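Keeping the two-arm cell in step: simulator setup and upkeep
Speaker notes – Farzana Bhuiyan

Opening
Say who did what. Rajitha Kanagaratnam built the room and the table, Selma Babić looks after the gripper models. I run the checks.
The cell is called Kullovari. It has 2 arms and one granite-topped table.

Loading the cell
Load the room first, then the table, then the objects. Let the objects settle before the arms get power.
Seed 443 is our reference layout. Do not edit it. Copy it and edit the copy.

Checking the grippers
Point out the gray tool held in the right gripper, and the left one open. Then the closer view – fingers apart, the bottle not between them yet.
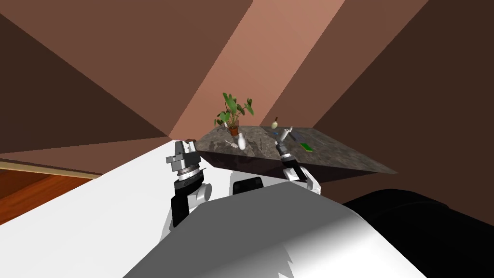
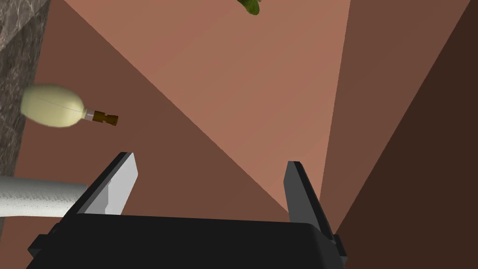

Finger pads
Pads are a separate part in the model. After any change to a pad, reload the whole gripper. Reloading the pad alone leaves the old contact settings in place.
Ticket 2761 has the full story, if anyone asks.

Regular upkeep
Run the 17 open-and-close checks after each update. Log the finger gap for both sides.
If one side drifts, zero that wrist and run the set again. Selvaraj Amarasinghe keeps the log.

Questions
Send anything on licensing to Piyumi Uddin.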